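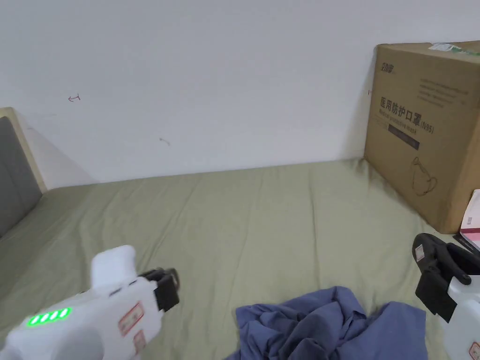
家の洗濯物をたたんでしまってくれるロボットは、もう普通に買えるのでしょうか。共働きで、乾いた服がいつもベッドの上に積まれたままです。掃除ロボットのように、置いておけば勝手にやってくれるものを探しています。

ぬけがら団地 さんの投稿
2021年4月12日
カテゴリ：家事・家電 ＞ 自動化

乾燥機止まり さん

家庭向けで、丸まった服の山から一枚ずつ取り出してたたみ、引き出しに入れるところまで任せられる製品は、今のところ店では買えません。業務用ならタオルやシーツをたたむ機械が昔からあります。研究の段階なら、Tシャツをたたむロボットの実演は見られます。家で使いたいなら、乾燥まで終わる洗濯機を買って、たたむのは自分でやるか、たたまないことにするのが現実的です。

質問者からの補足

早速ありがとうございます。「たたまないことにする」は、すでに三年ほど実践しています。

もう少し事情を書きます。洗濯と乾燥は機械がやってくれます。床は掃除ロボットが回っています（Seguraという型落ちのもので、玄関マットに乗り上げては助けを呼びます）。食器も食洗機です。こうして並べるとずいぶん未来的な家のようですが、夜中にベッドの上の山をどかして寝て、朝その山から着るものを掘り出しているのは人間です。山は椅子へ移り、夜になるとまたベッドへ戻ります。うちで一番よく動いている運搬設備は私です。

車が自分で車庫に入る時代に、シャツ一枚がそんなに難しいのかというのが素朴な疑問です。工場のロボットはあれだけ速く動いているのに、どうして家に来るとだめなのか、詳しい方がいたら教えてください。それと、待っていれば何年かで出るものなのか、あきらめて棚を買うべきなのかも知りたいです。

検反台の横 さん

業務用クリーニングの工場で設備の担当をしています。勤め先はRasulskaといって、ホテルと病院のリネンが主な仕事です。長くなりますが、暇なときに読んでください。

工場のロボットが速いのは、次に来るものが何で、どこに、どの向きで置かれているかをあらかじめ決めてあるからです。鉄の部品は昨日も今日も同じ形をしています。つかむ場所も同じです。だからロボット本体の値段より、部品を毎回同じ位置に持ってくるための治具や送り装置のほうにお金がかかったりします。見学に来た方はみんな腕のほうを写真に撮りますが、偉いのはだいたい地味な台のほうです。

布にはこれが通じません。丸めて置いたシャツは、置くたびに形が違います。袖が中に入っているか、裏返っているか、そもそもシャツなのかズボンなのか、外から見てもわからないことがあります。人間は一か所つまんで持ち上げ、垂れた形を見て「あ、これは裾だ」と気づいて持ち替えますが、この「つまんで、見て、持ち替える」を機械にやらせるのがとても大変です。つまんだ瞬間に形が変わるので、さっきまでの計算がだいたい無駄になります。二枚いっしょにつまむこともよくあります。静電気で靴下がついてくるのも困りものです。

うちの工場には、Plakarisというタオルたたみ機が入っています。調子がよければ一時間に563枚たたみます。すばらしい機械です。ただし、タオルの端を広げて投入口に差し込むのは人です。二人がかりで、ずっと立ったまま差し込んでいます。つまり世間でいう「自動たたみ機」の多くは、広げてもらったものを折る機械で、山を崩して広げるところは人間がこっそり受け持っています。折ること自体は昔から機械のほうが上手です。見積書には「省人化」と書いてありました。確かに、折る人は減りました。差し込む人が増えました。

投入まで自動にする装置も業務用には存在して、シーツのように大きくて四角くて同じ寸法のものなら、それなりに動きます。うちでも別の会社のSadisという装置を試用したことがあります。シーツは合格でした。ところが浴衣が混ざると、帯をひも状の異物と判断して止まります。止まるたびに黄色いランプが回り、人が走っていって帯を抜き、復帰ボタンを押します。試用の最終日に数えたら、一日で17回走っていました。走った担当者は体が引き締まったと言っていましたが、そういう目的の装置ではありません。

で、家庭の洗濯物です。家庭の洗濯物というのは、工場の目から見ると悪夢のような品揃えです。同じものが二枚とない。子どもの肌着と大人のセーターと、何に使うのかわからない布が一つの山になっている。しかも作業台がやわらかいベッドの上だったりします。シーツも布なので、つかむ相手が服なのか敷いてあるシーツなのかの区別から始めないといけません。色が似ていればなおさらです。片づけの途中の部屋なら、服のまわりに箱だの袋だのも置いてあるでしょう。工場なら「作業区域に私物を置くな」と貼り紙をすれば済みますが、自宅の寝室に貼ると家族会議になります。

時間のことも書いておきます。実演の動画でロボットがシャツをたたんでいるのを見かけたら、隅に小さく何倍速と書いてないか確認してください。書いてあるものが多いです。慣れた人なら何秒かで終わるものを、何分もかけて、とても慎重に折っています。見ていると応援したくなりますが、山が全部なくなるまで待つとなると、次の洗濯が終わります。

では望みがないのかというと、私はそこまで悲観していません。最近は、動きを一つずつ人が書き込む代わりに、人がやってみせた動作をたくさん集めて学習させるやり方の研究が盛んです。布のように式で表しにくい相手には、このほうが筋がいいと思います。片手で押さえて、もう片方で引っぱって広げる、というような二本の手の連携も、やってみせれば教えられるのが利点です。もっとも、集めるお手本の中には上手な人も下手な人もいるわけで、うちの夫のたたみ方を手本にした機械が来たら返品します。

何年かで出るかどうかは、私にはわかりません。わかると言う営業の人には何人か会いましたが、去年会った人も「あと数年」と言い、その前の人も「あと数年」と言っていました。この数年というのは、とても安定した数字です。

棚は買っていいと思います。できれば引き出しより、開けっぱなしの浅い棚かかごです。下着と靴下はたたまずに放り込み、シャツは乾燥機を使わずハンガーで干して、そのまま掛ける。工場でやっているのも同じことで、難しい工程は機械化を考える前に、まず工程ごとなくせないかを考えます。ハンガーに掛かった服は形がほぼ決まっているので、将来もし機械が来たときにも喜ばれるでしょう。

波平らず さん

洗濯機のフタが閉まるのを見届けるロボットなら昔からうちにいます。猫です。たたんだものの上に座る機能もあります。

まじめに答えると、待たずにかごを買う派です。私は前に、海外製の「家庭用たたみ機」の予約に申し込んで待ったことがあります。シャツの肩を一枚ずつクリップに留めると、中で折って下から出てくるという箱でした。届く前に会社がなくなりました。悲しかったですが、置こうとしていた場所の寸法を測り直したら、どのみちドアが開かなくなるところだったので、あれは会社なりの思いやりだったのかもしれません。

そのとき計算したのですが、クリップに留める時間とたたむ時間が、私の場合ほぼ同じでした。上の方が書いている「差し込む人」に、お金を払ってなろうとしていたわけです。

どうしても人に（機械に）やってほしいなら、洗ってたたんで返してくれる宅配の洗濯代行があります。うちの近所の店は大きい袋一つで3,745円です。詰め放題で、これは詰める側の技術がものを言います。私は丸めて空気を抜く派です。戻ってくるときは全部四角くなっていて、袋から出した瞬間だけ、ちゃんとした人の家みたいになります。毎週だと家計に響くので、梅雨どきと、うちは8月の汗だくの時期だけ頼んでいます。

質問者からのお礼

みなさんありがとうございました。検反台の横さんの回答は、夫にも読ませました。「二人がかりで差し込む」のところで静かになり、かごを見に行こうと言い出しました。ありがたいことです。

ご助言どおり、下着と靴下は放り込み、シャツはハンガーのままという方針にします。試しに昨夜、残っていた分を時間を計ってたたんでみたところ、60分かかりました。途中で出てきた古い領収書を読んでいた時間も入っています。ロボットなら領収書は読まないでしょうから、そこは機械の勝ちでいいです。

洗濯代行は、連休明けの一番ひどい山で一度使ってみるつもりです。空気の抜き方にコツがあれば、また質問を立てます。

乾燥機止まり さん（追記）

棚を買う前に、掃除ロボットがその下に入れるかどうか脚の高さを確認してください。うちは買ったあとで気づき、棚の下だけ手で掃いています。

ベストアンサー：検反台の横 さん
この質問は解決済みのため、新しい回答は受け付けていません。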